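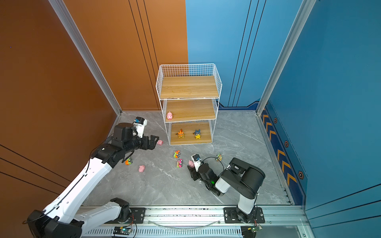
The small shelves in a child's room collect dust faster than any other furniture in the house, and for many years I cleaned them in the wrong way. I took a wet cloth, pushed everything to one side, wiped, pushed everything to the other side. The dust became gray mud in the corners. Now I begin from the top and I use a dry brush first. A wire shelf with three boards, like the white one with the pig on the middle board, needs the brush more than the cloth, because the cloth catches on the grid at the sides and leaves threads there.

## Wire parts

An old soft paintbrush is good, the flat kind. Brush along the wire, then across. If the wire is sticky (in a kitchen it always is), put a little dish soap in warm water, dip the brush, shake it well and go over again. Dry with a towel the same minute. My cousin Damilola Afolabi left hers to dry alone and in September she found rust spots at every joint.

For rust that is still small, rub with a paste of baking soda and water and an old toothbrush. Do not use steel wool on painted wire. It takes the paint also.

## Wood boards

Wring the cloth until no drop comes out. Wipe in the direction of the grain. If a board can be lifted out, lift it and clean the underside too, there is more dust than you believe.

A board which bends a little in the middle can be turned over. I did this with the Stevholm shelf in our hallway and after 3 weeks it was straight again. Heavy things should stand near the ends.

## Small plastic figures and toys

- Put them in a mesh laundry bag and wash in a bowl with lukewarm soapy water.
- Anything with a battery gets only a damp cloth.
- For toy cars, a cotton swab around the wheels. Hair winds around the axles and you need tweezers for it.
- Sticky marks from price labels: cooking oil, wait 10 minutes, wipe, then soap.

## Tile floor

Pick up the toys before sweeping, also the ones under the shelf. Marble-pattern tile hides crumbs very well, so I sweep toward the window and look against the light. Vinegar is not for real marble. On ceramic tile with the same pattern it makes no harm if it is weak.

Kelechi Ekwueme wrote to ask about felt pads under wire feet. Yes, but the round ones fall off. Cut a strip and tie it with thread.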